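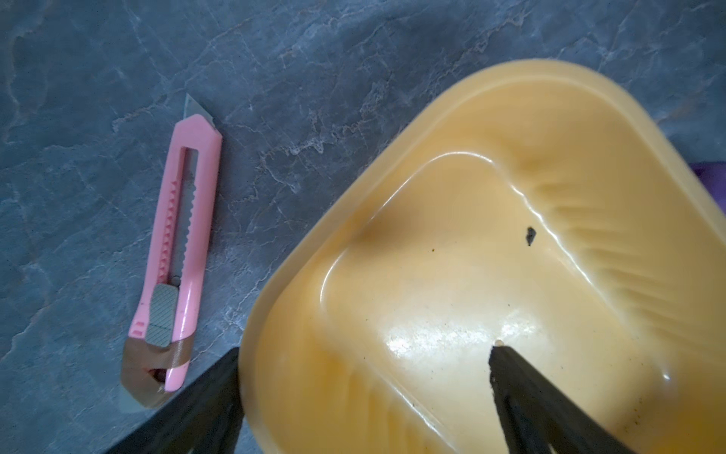
*Cúter rosa con cinta marrón en el mango, junto a la bandeja amarilla.*

## Unidad 9. El cúter de cuchilla segmentada y la bandeja de herramientas

Taller de Encuadernación y Cartonaje · Centro Dastton · Apuntes para el grupo de iniciación
Revisados el 4 de diciembre de 2025

Llegamos a mi parte favorita del curso. En octubre cortamos papel fino con tijera y plegadera, y ya visteis lo que cuesta sacar un canto recto. Con el cúter el trabajo cambia por completo: el cartón gris se abre limpio, las esquinas casan y, de pronto, la caja parece una caja. ¡Es un gusto!

### 1. Partes que hay que saber nombrar

**Cuerpo.** La carcasa de plástico. Suele llevar una ranura larga en el centro, por donde se ve el carril.

**Carril dentado.** La fila de dientes pequeños junto a la ranura. Son los que marcan los clics al sacar la hoja; cada clic es una posición.

**Deslizador.** El botón que se empuja con el pulgar. Buscad siempre uno con textura (rombos, rayas, lo que sea): con los dedos manchados de cola, uno liso resbala.

**Hoja.** Acero en tramos, con la punta en ángulo. Cuando el primer tramo pierde filo se parte por la línea marcada y aparece otro nuevo.

**Tapa trasera.** En muchos modelos se extrae y sirve para partir el tramo gastado. En otros solo cierra el cuerpo, así que miradlo antes de tirar con fuerza.

Sobre la cinta en el mango: me preguntáis todos los años si se puede poner. Sí. La cinta de embalar en la parte baja del cuerpo sirve de marca y es muy fácil de reconocer entre veinte herramientas iguales. Lo único que pido es que no invada el recorrido del deslizador. Si la tapa es extraíble y la cinta la cubre, habrá que quitarla para cambiar la hoja, tenedlo en cuenta.

### 2. Cuánta hoja sacar

Poca. Para el cartón de esta unidad basta con un tramo. Una hoja larga se dobla, vibra y se va del trazo justo al final del corte, que es donde más duele estropear la pieza.

1. Regla metálica sobre el trazo, dedos bien apartados del borde.
2. Primera pasada suave, solo para abrir camino.
3. Segunda y tercera con algo más de presión, siempre con el mismo ángulo.
4. Hoja dentro. Siempre. También si vais a seguir cortando en medio minuto.

No intentéis atravesar el cartón de una vez. Las tapas del cuaderno Bakis piden cuatro o cinco pasadas y quedan preciosas; las que se hacen en una llevan el canto mordido y luego el papel de forro lo delata.

### 3. La bandeja

Aquí me pongo un poco pesada, pero es que me encanta una mesa bien puesta. Una bandeja poco honda, con reborde y fondo plano, resuelve la mitad del desorden del taller. El reborde impide que las cosas rueden y las esquinas redondeadas se limpian de una pasada. Si además es de un color vivo, amarillo por ejemplo, destaca muchísimo sobre una superficie gris y se encuentra a la primera entre retales.
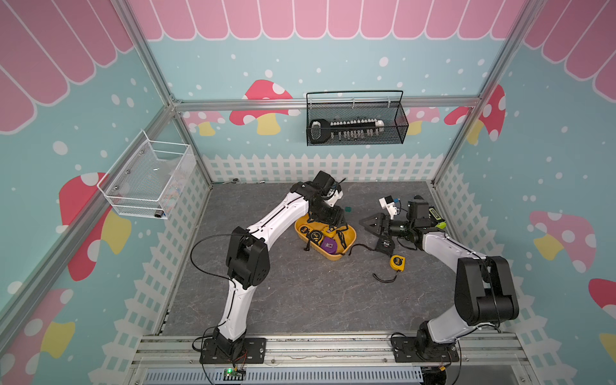 El sitio de la bandeja es el centro de la mesa mientras se recoge, al alcance de las dos manos, y un lateral mientras se corta. Parece una manía y ahorra un montón de viajes. Con la bandeja a un lado queda libre toda la zona de la regla; con la bandeja en el centro se llena en un momento, una mano acerca y la otra coloca.

Qué va dentro:

- cúter con la hoja recogida y la punta mirando al fondo
- plegadera
- lápiz y goma
- regla corta (la larga se cuelga)

Los tramos partidos no van a la bandeja nunca, van al bote con tapa. Tampoco la cola ni los pinceles.

Una nota sobre la superficie: los acabados veteados tipo mármol o pizarra son bonitos, pero disimulan virutas y restos de hoja entre las vetas. Pasad el cepillo antes que la mano. Y para cortar, base de corte encima, sea cual sea la mesa.

### 4. Práctica

Material en el armario Paterson, estante de abajo. Plancha de cartón gris, ficha 116.

a) Cortar dos tapas iguales para el cuaderno Bakis. Comparadlas canto con canto, a contraluz.

b) Cortar el lomo con la hoja recién partida y otra tira igual con el tramo gastado. Pasad la yema por los dos cantos y apuntad qué notáis.

c) Montar la bandeja según el apartado 3 y dejarla lista para el compañero siguiente.

Quien termine pronto puede empezar la caja Arkska, ficha 407. Lleva una ventana interior y ahí las esquinas se cortan desde el vértice hacia fuera; probad antes en un retal, que tiene su gracia pillarle el punto.

### Para la próxima sesión

Traed el lápiz afilado y las dos tapas ya cortadas. Veremos el forrado en tela, ficha 537.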